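Workshop Notebook - Window Room, Sheer Curtains
Thu 25 March
Entry by D. Nikolovski 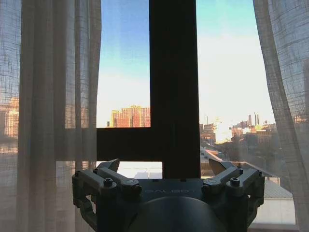 Condition on arrival
The two off-white sheers hang one to each side of the tall window. The fabric is a loose weave and falls in vertical folds. The window has a thick dark brown frame, divided by a wide mullion and a broad rail. Sky clear, with haze toward the horizon. Sun low on the brick apartment building across the way and strong glare on the buildings near the mullion.

Work order
Order 601, opened by R. Greenberg. The request is for a revised hem and a replacement heading tape on both curtains. Fabric supplied by Helitz under the earlier order. H. Kiani is to confirm whether the remaining length is still held in the store.

Notes on method
The curtains are to be taken down together and labeled left and right before they leave the room. Pins are to be placed at right angles to the hem, 8 cm apart. Loose weaves of this kind shift under the presser foot - the test strip must be sewn first and kept with the order. The Szabo tape is preferred to the Grurneo, which puckered on the last set.

Glare
D. Bellamy has asked whether a lined curtain would serve the room better in low sun. The view over the city would be lost when drawn. No change to the order until S. Fitzsimmons has replied.

Outstanding
Hem allowance to be agreed. Rail brackets to be checked for play. Tape to be drawn from stock, 100 m roll.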